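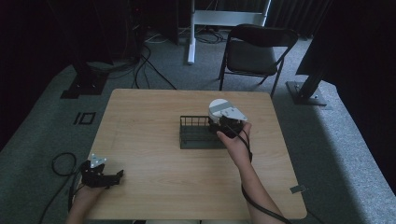
Wire basket on the reading room table.

Paltura Library, Collections Working Group
Minutes, Monday session

1. Previous minutes
Accepted with one correction: the Shen branch holds 710 e-book licenses, not 701.

2. E-book licenses
The current contract with Stonus covers 2456 titles. Of these, 1000 are metered by number of loans and the rest by term. Metered titles in home organizing and self-help run out fastest. Agreed to move the five most requested to term licenses at renewal in June.

3. Hold queue
Patrons with two devices on one card were getting duplicate hold notices. Stonus has changed the notice setting - one message per card. Shen will check its log and report at the next meeting.

4. Duplicate purchases
Oltavard branch bought several titles in print that were already held as e-books. No change to policy. Selectors to search both formats before ordering.

5. Reading history
Request to turn history on by default. Not approved. It stays opt-in, and the sign-up page will carry a link to the setting.

6. Other business
Weeding list for print nonfiction deferred. Large print order sent.

Action: Oltavard to send its order file to Paltura before the renewal.

Meeting closed at 4:40 p.m.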